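Lurkton Building – Kitchen and Meeting Room Users
Minutes, July meeting, started 4:10 pm in the second floor room
Present: Sibusiso Du Plessis (chair), Muireann Geraghty, Hala Ouali, Aksel Thoroddsen (from item 2), Hilkka Nurmi (notes)

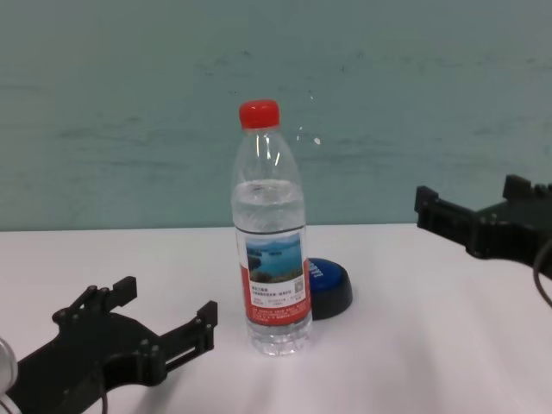 1. Last month's minutes

Read, ok. One fix – the fridge shelf labels were Hala's job, not Muireann's. Changed.

Carried over from June: key for the tall cabinet (still missing), sticker on the recycling bin (done), the dripping faucet (see item 5).

2. Bottled water for meetings

Long one. Aksel joined partway in.

Muireann went through the delivery bills from Kincaid. We took 200 bottles last quarter for the meeting rooms. Most go out on the tables before a meeting whether anybody asked or not. Plenty get opened, a couple of sips, then left. She has been pouring them on the plants.

The ones with the red cap and the lake on the label are fine, no complaints on taste. Complaint is the labels all look alike, so once two people put theirs down next to each other that's it, both get dumped.

Options talked through:

Keep going as we are. Hala in favor for outside visitors only. Feels rude to send a guest down the hall to a faucet.

Pitchers and glasses. Sibusiso likes it. Aksel asked who washes the glasses. No answer. Left open.

Bottles stay in the cabinet, host takes out what's needed. Most people ok with this one.

Own bottle for staff. Muireann already does this, says the fill spot by the copier is slow but works.

Agreed: no more setting out bottles in advance. Host takes them from the cabinet. Visitors get a sealed one. Staff bring their own or use a glass. Try until the next meeting, then look at the Kincaid bill again.

Also agreed: marker on a string by the cabinet, initials on the cap. Hala said the ink won't hold on the plastic. Sibusiso said try the label then. Try both.

Order drops from four cases to 2 starting with the next delivery. Muireann to call Kincaid, check if there is a minimum.

3. Tables

The white tabletops. Rings and pen marks, mostly pen. Hilkka tried the spray from under the sink and it took off the coffee but not the blue ink. Aksel has something called Tirkska at home, a paste, swears by it. Asked to test on the underside or a corner first, not right in the middle please.

Reminder to go out: whoever has the room last wipes the table. Caps, lids and such get picked up too. Muireann found a handful of loose ones behind the radiator in June and does not want to do that again.

Hala asked could we get a small tray for each table so the odd bits have somewhere to go. Sibusiso – yes if under 18 dollars each. Hala to look.

4. Recycling

Hauler's new sheet came. Read out loud by Sibusiso, slowly. Main points for us:

Empty the bottle before it goes in. Half full ones are why the bag split.
Cap back on, screwed tight. This is the oposite of last year's sheet.
Labels can stay on.
No cups with a plastic lining. Aksel asked how to tell. Sheet does not say. Hilkka to call them.

Bin by the elevator is too small and fills up by lunch. Move the large one up from the first floor? Hala thinks the first floor will object. Sibusiso to ask them nicely.

Short argument about whether the bag should be clear. It should, it's on the sheet, page 2.

5. Kitchen

Faucet. Building office has it on their list, no date. Muireann put a sponge under it for the noise. Sponge now needs replacing.

Fridge. Clear-out same as always, end of the month, anything with no name goes. Aksel wants it noted that his mustard had a name on it. Noted.

Kettle. The Zesono one is fine but lid sticks. Don't force it – push the button and wait. Sign to go up (Hilkka).

Dish towels. We own 28 on paper, there are up to ten in the drawer on a good day. If you took some home to wash, bring them back, no questions.

6. Room booking

Two double bookings since June. Both the same cause, somebody wrote on the paper sheet and somebody else used the online calender. Agreed the paper sheet comes off the door. Sibusiso took it down during the meeting.

Hala asked for fifteen minutes blank between bookings for airing out and wiping down. Aksel against, too much lost time. Settled on ten. Hilkka to change the setting if she can find it.

Chairs: put back what you borrow from the next room.

7. Any other business

Muireann – light over the sink flickers. Reported.
Aksel – could we have a coat hook that isn't the back of the door. Sibusiso has two spare, will bring a drill.
Hala – away most of next month, Muireann covers the supply cabinet. Needs the key, see item 1. Whoever has the key please just leave it on Hilkka's desk.

To do

Muireann: call Kincaid, cut order, ask about minimum. New sponge.
Hala: marker and string, prices for trays.
Aksel: bring the paste, test a corner.
Hilkka: call hauler on cups, kettle sign, booking gap, send these out.
Sibusiso: ask first floor for large bin, coat hooks, keep looking for key.

Next meeting in four weeks, same room, 4 pm sharp this time. Hosts bring out water only if there are guests – see item 2.

Closed 5:05 pm. HN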